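Search this blog
Type and hit enter

Two bins, 254 episodes, and a lot of tea

I have been meaning to write this up since October, when we started collecting demonstrations for our sorting policy at the Briltasbridge workshop. I'm so happy with how it's going that I keep boring people at dinner with it, so now it's your turn!

Quick catch-up if you missed the earlier posts. Hustolis is our two-arm setup, and Sqalli is the recording software I've been building on evenings and weekends. You drive the arms by hand through a pair of leader controls, Sqalli saves the joint positions and the camera streams, and later on a model called Ginau tries to learn to do the same thing from what you did. One run from start to stop is an episode. As of last night we have 254 of them, and I drove 165 of those myself (my shoulders would like you to know this).

The task sounds like nothing. There's a blue bin and a red bin next to each other on a white table, and there are things in them that need to be picked up and moved. Lidded containers are one family of objects, and soft black bundles are the other. I love the bundles. A container is the same shape every time you go for it, but a bundle has a flap here and a fold there, and it leans, and if you close the fingers half an inch too high you get a pinch of wrapping and not much else. You have to sort of scoop your way down the side before you squeeze.

Black hands on black bundles is a hard thing to look at, too. I went back and forth on whether to swap in something brighter. In the end we kept them, and I'm glad, as I want Ginau to see the hard version from day one. When I scrub through the head camera stream there are moments where I can't tell where the finger stops and the bundle starts, and I was the one driving! The red plastic behind them helps a lot.

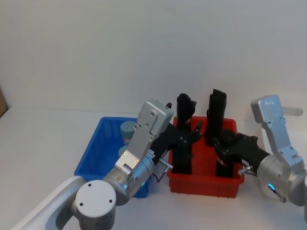
What I changed after the first batch

The first 152 episodes were fine, but I was too careful. I'd line up the left hand, wait, line up the right hand, wait, then go. Watching them back, I could see long stretches where nothing moves at all, and the first version of Ginau learned that beautifully. It would drive both hands over to the bin and just hang there, thinking about life. So now the rule is keep moving. If you don't know what to do next, move slowly, but move.

The second change was letting the bins be messy. I used to set the objects back in the same spots before every run. Now I drop them in and take what I get, so sometimes they're up against a wall, sometimes two are touching, and sometimes one hand's bracket ends up hiding half of a lid from the head camera. Those are great episodes. The arms block the view all the time when they're working for real, so the model had better get used to it.

Third, I keep the fumbles, as long as I recover. If a bundle slips and I go back for it and get it, that stays in with a "recovered" tag. If I give up, it goes in a separate folder. We had 251 good ones by lunch yesterday and the last three came in after dinner, all of them recoveries, all of them bundles.

Next up is a fresh training run, then a second table height. I also want to try shorter sessions – my driving gets noticeably sloppier after forty minutes, and you can see it in the wrist paths. Plots in the next post if I can get the colors to behave.

Comments

gearsandjam
The hanging-there-thinking problem bit us too. We ended up trimming the pauses in the old data instead of recording again. Worth a try on your first batch?

Reply from the author
Ooh, I hadn't thought of trimming them. Trying it this weekend, thank you!

lowtorque
Do you tag which hand does the grasp? We didn't and I regret it every day.

pickleplane
More about Sqalli please. Does it drop frames when both arms are going?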